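**Painting kitchen cabinets dark – regret it or not?**

**kenna_tosh** – Jun 6, 2019
We closed on a house in Zarnevville and the kitchen cabinets are orange oak, all original. Replacing them is out of the budget. I got a quote of $1,239 to have the doors and frames sprayed and I'm wondering if I should do it myself with a brush and roller. I want a dark blue, close to navy. The kitchen has one window and it faces north. Has anyone gone dark in a room like that?

**dbaxter**
Do it yourself. I did mine over nine evenings and spent $226 including primer, sandpaper and new hinges. Degrease first, then degrease again. Oak grain will show through unless you fill it. I didn't fill mine and I don't mind it.

**callumc**
I'd take the quote. Brushed cabinets look fine for a year and then the edges around the knobs start to chip. We did ours by hand in the last house and I was touching up every couple of months.

**dbaxter**
That's a primer problem. What did you use?

**callumc**
The hardware store latex one. I don't remember the name.

**dbaxter**
Well, there you go. Use a shellac or bonding primer on oak or the tannins bleed and nothing sticks right.

**callumc**
Maybe. I also had two kids hanging off the doors. I still say spraying is worth the money if she has it.

**gudrun_e**
On the color: north light makes navy go nearly black by late afternoon. Paint a big sample board and lean it up in there for a few days before you buy a gallon. If you have the money left over, put lights under the uppers. That made more difference in our kitchen than the paint did.

**kenna_tosh**
Thanks all. Leaning toward doing it myself. Second question – I'm thinking of taking the doors off one upper and leaving it open. Do you paint the inside the same color, or leave it lighter? I've seen it both ways.

**gudrun_e**
Same color, inside and out. A light inside with a dark outside looks like you ran out of paint. Navy back panel, navy sides, navy shelf, white tile under it:
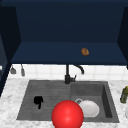

**Janaína Andrade**
I'd go the other way. We painted the inside of ours dark and by September I had redone the shelf in a lighter shade. Flour, dust, every crumb shows on navy. If it's only for plates you take down every day, fine, but ours had baking things in it.

**gudrun_e**
Dust shows on white too. You wipe it. Satin wipes down easier than matte, so get satin for the shelf at least.

**Janaína Andrade**
Ours was satin. It still scratched where the jars slid. Give it a month to cure before you put anything heavy on it, whatever color you pick.

**dbaxter**
Agree on the month. Two coats on the sides, three on the shelf.

**kenna_tosh**
OK. Same color inside, satin, bonding primer, and I'll keep the jars in the pantry. I'll get the sample board up this week and start with the doors in the garage.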